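3. The Trinders and the borough of Zekness

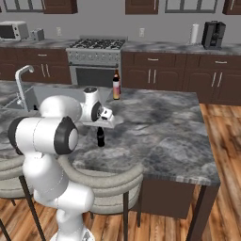
Figure 1. Computer rendering: a white robotic arm over a marbled kitchen island, with two bottles standing on the top.

It is easy to lose sight of the Trinders among the larger families of the county, and I confess that for a long while I passed over them myself. They held no great office, they built nothing that still stands, and their papers (such as they are) came down to us folded into the estate books of people who had married their daughters. Yet anyone who sits for long with the Zekness borough accounts will keep meeting them, now as tenants of the mill, now as sureties for a neighbour's debts, and once, rather splendidly, as the givers of a buck for the mayor's dinner.

The family's rise seems to have rested on marriage more than on land. William Trinder, the first of them to be styled gentleman, took as his second wife the widow of a town clerk, and with her came a house in the high street, a pew, and a good deal of goodwill among the aldermen. His rental at the time came to £587 a year, to which her jointure added a further £642, so that the match more than doubled his income. Mazandarani has argued that the widow's brothers had the borough's second seat very much in mind when they agreed to the settlement, and the surviving letters bear her out, though I would put a little more weight than she does on the lady's own wishes. She writes warmly of William, and crossly of her brothers, who had kept back part of her plate.

The election itself took place in November, in poor weather, and the return was signed by fewer of the burgesses than usual. William was seated without a contest. He left hardly any mark on the business of the House: he was named to 2 committees, one on a private estate bill and the other on the repair of bridges, and no speech of his is recorded. One should not make too much of this silence. Plenty of borough members went up to Westminster chiefly to look after a lawsuit or a kinsman, and William had both to think of. His nephew's wardship was still unsettled, and the suit over the mill had by then dragged on through three sets of attorneys.

What he owed at his death is a sadder matter. Kiani's careful reading of the probate papers puts the debts at £3,547, a good part of it borrowed on bond from the same aldermen who had welcomed him so kindly, and the house in the high street was sold within the year. His son did not stand for the borough, and the seat went to a stranger put forward by the lord of the manor. The widow, now twice bereaved, moved in with her stepdaughter and took the pew cushions with her, as we learn from a peevish note in the churchwardens' book. The lawsuit over the mill she carried on in her own name, and it is to her papers in that cause that I turn in the next section.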